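A Titgate aplica revestimentos contínuos em pavilhões industriais. Segundo o responsável técnico, a maioria dos defeitos nasce na base. "Medimos a humidade do betão antes de abrir uma lata", diz. "Se o valor não serve, a obra espera."

Na obra de Nondden, com 205 metros quadrados, a espera prolongou-se até janeiro. O primário levou areia de quartzo e a camada final foi dada numa segunda-feira. "As juntas de dilatação respeitam-se sempre. Quem as tapa volta lá para reparar." 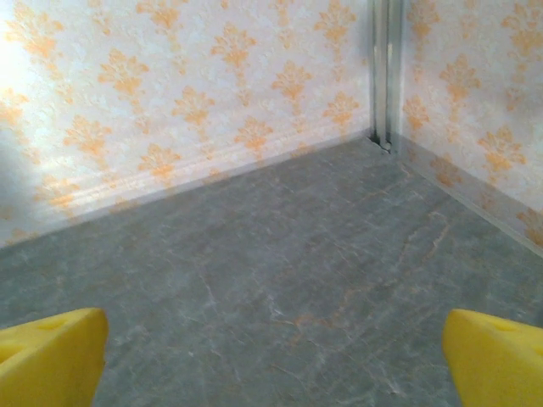 Pavimento cinzento, vista parcial.

Para a limpeza, recomenda detergente neutro.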